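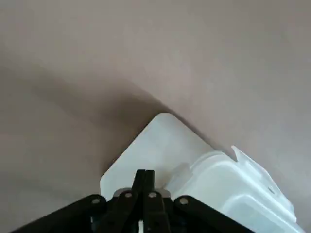 To: Residential Services list
From: Office of Household Standards, Tetier Residences
Subject: Re: Lidded containers in the shared kitchens

Colleagues,

Thank you for the comments received on the draft container guidance. The message quoted below raised the points most often repeated in the other replies, and this office will therefore answer it in full for the benefit of the whole list.

> From: Residential Services, Usmani House
> Subject: Lidded containers in the shared kitchens
>
> We have read the draft and have three concerns.
>
> First, the draft asks that every container be stored with its lid closed. Our kitchen has 17 containers on two shelves, and several of them hold a smell when they are shut away after washing. Residents have begun leaving the lids off for this reason, and the lids then go missing.
>
> Second, the draft does not say what is to be done with a container whose latch no longer holds. We have been keeping these for dry goods, but the line between dry goods and leftovers is not always observed.
>
> Third, we would like to know whether frosted plastic containers are still acceptable. The draft refers to "clear containers" throughout, and a resident has asked whether hers must be replaced.
>
> We would also appreciate a decision on labels before the new ones are ordered.

On the first point, the wording will be changed. Containers that are in use are to be closed. Containers that are empty and clean may be stored open, provided that the lid is kept with its base. The lid should be laid flat beneath the container or stood on edge behind it. Lids are not to be collected in a separate drawer. The Fasance building tried a lid drawer last winter and ended with 51 lids and a good many bases that matched none of them.

Washing was not covered in the draft and will be added. Lids should be washed separately from bases and stood on the rack until dry, with particular attention to the groove under the rim and the underside of the latch flaps, where water tends to stay. Where a lid has a removable seal, the seal should be taken out once a week. A seal that has turned dark or sticky is to be thrown away. Odor in plastic can usually be reduced by leaving the container open overnight with a spoonful of baking soda in it -- residents may do this on the counter beside the window, but not on the dining table.

On the second point, a container with a broken or loose latch may be kept for dry goods only if it is marked DRY on the base. The mark must not be placed on the lid, as lids are exchanged between containers more easily than we would wish. Cracked containers are to be discarded in all cases. House supervisors do not need prior approval for this and should simply record the item on the monthly kitchen sheet.

On the third point, the word "clear" was poorly chosen. The guidance is intended to exclude containers through which the contents cannot be made out at all. Frosted and translucent containers remain acceptable, including those with a solid white lid, and no resident is required to replace one. The final text will read "clear or translucent."

With regard to labels, the existing stock of 575 removable labels from Retison will be used before any others are ordered. Each label should carry the room number and the day the food was put away. Labels belong on the side of the container and should be clear of any ridges, where they do not adhere well. Several houses have reported that labels placed on the lid come off in the refrigerator, and we ask that this practice be discontinued.

Two further matters arose in other replies and may be settled here.

Stacking: containers of the same shape may be stacked up to the height of the shelf lip. Round and square containers should be stacked separately. Heavy items go on the lowest shelf, and nothing is to be stored on top of the microwave.

Clearing the counters: shared tables and counters are to be cleared by 9 p.m. A container left out after that time should be moved to the shelf by the evening staff, closed if it holds dry food, and emptied if it holds anything perishable. Clean containers that remain unclaimed on Sunday may be added to the common supply -- please check the base for a room number before doing so.

The revised guidance will be posted to this list in June and will take effect on posting. Houses that wish to display it in the kitchen should wait for that version and remove any printed copies of the draft. Comments on the labeling section may still be sent to this address. The remaining sections are now considered closed.

Office of Household Standards
Tetier Residences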